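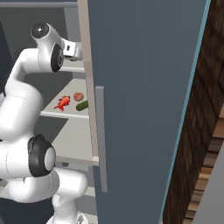 Nedier Property Management is hiring a leasing agent for its rental office in Grorkberg. The job is full time and on site. You will show apartments and rental houses, answer calls and email from people looking for a place, take applications, and keep our online listings current. A large part of the work is getting units ready to list. You walk through each one before it goes on the site, open the refrigerator, with its pale gray interior or whatever finish it has, run the faucets, check the closets, and write down what needs fixing. The maintenance crew works from your notes, so they have to be clear.

We manage rentals in two neighborhoods, Erham and Odera. Most of the Erham units are one- and two-bedroom apartments near the bus line. Odera is mainly single-family houses with yards, and showings there take longer. You will cover both and need your own car. Mileage is paid.

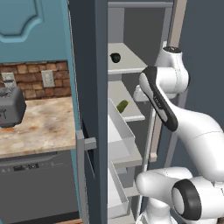

Showings run late in the afternoon and on some weekends. September is our busiest month and we do not approve vacation then. The rest of the year the schedule is fairly steady, and time worked on a weekend is taken off during the following week.

What we need from you:
High school diploma or equivalent
A valid driver's license and a clean driving record
One year of work with the public – leasing, retail, front desk or similar
Comfortable with spreadsheets and email
A real estate license, or willing to get one in your first six months (we pay the course and exam fees)

Spanish is a plus but not required.

Pay is hourly, plus a bonus for each signed lease of 10 months or longer. You get 20 days of paid time off a year. Health coverage starts after 30 days. New hires spend their first two weeks going out with another agent before handling showings alone.

To apply, send a resume and a short cover letter to Dennis Okoth, Leasing Manager, and put job number 3058 in the subject line. You can also drop off a printed copy at the Grorkberg office during business hours. Please do not apply through the tenant portal – those messages go to maintenance.

Posted 2021-06-16. Open until filled.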